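Prindura Community Forum
Board: Mail Administration
Topic: Shared mailbox rules stop after retention change

farnley_mailops
Posted Sat 12 July

We administer mail for a residential services office with 118 shared mailboxes. Following the latest change to our retention settings, server-side rules on several of these mailboxes no longer move messages into subfolders. New mail remains in the inbox. No error appears in the log, and the rules are still shown as enabled.

The affected mailboxes receive maintenance requests from residents, nearly all of which carry attachments.

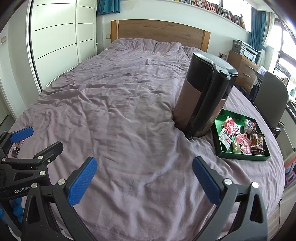 Our rules sort these requests by building code in the subject line. Mailboxes with fewer than 200 folders continue to work as expected. We would be grateful to hear from any other organization that has observed the same behavior.

dkrobles
Reply 1

We encountered this in February. In our case the retention policy had placed a hold on the destination folders, and the rules were unable to write to them. Please check whether the folders carry a policy tag of their own or inherit one from the parent.

farnley_mailops
Reply 2

Thank you. The folders inherit from the parent. We removed the tag from one test mailbox and waited overnight, and the rules did not resume. The message used for the test is a routine one, with the building code in the subject and a single attachment. 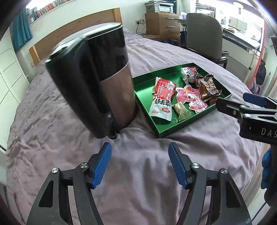 Suggested procedure for testing

clero_support_desk
Reply 3

Our department uses the steps below before opening a case with the vendor.

1. Export the full rule set and keep a copy outside the mailbox.
2. Disable every rule except one.
3. Send a plain text message that meets the condition of that rule.
4. Send the same message again with an attachment.
5. Compare the two entries in the message trace.

If the plain message is moved and the other is not, the attachment scan is releasing the message after the rules have already run. In that event the retention change is a coincidence.

dkrobles
Reply 4

I must respectfully disagree with the last point. A message held for scanning is delivered late, but the rules are applied at delivery and would still run. The folder count mentioned in the first post appears to me a more likely cause. We were advised to remain below 300 folders per mailbox, and our difficulties ended once we archived the older ones.

clero_support_desk
Reply 5

That depends on the delivery mode. Where the body is delivered first and the attachment is restored later — this is the setting we use — the second step replaces the item in the inbox. A rule will not run on the replacement. We have mailboxes with 518 folders and their rules work without difficulty.

farnley_mailops
Reply 6

Both explanations have been passed to our messaging lead, who carried out the test this afternoon. His findings are posted with his permission.

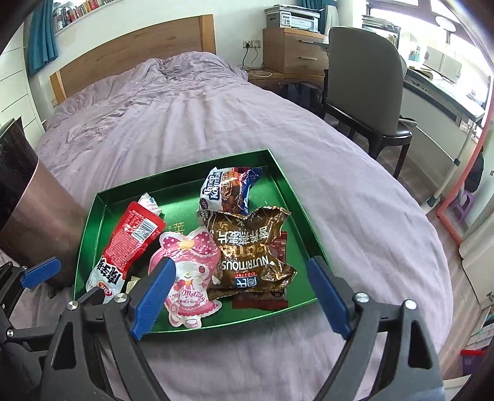
Jhair Agudelo
Messaging Lead, Farnley

The plain text message was moved to the correct folder. The message with the attachment was not. The trace shows two delivery events for the second message, as described in Reply 5. I have changed the delivery mode on two mailboxes and will leave the others as they are until the results have been reviewed.

dkrobles
Reply 7

I accept the result for this case. I would still recommend a review of the folder count, as the two conditions may exist together.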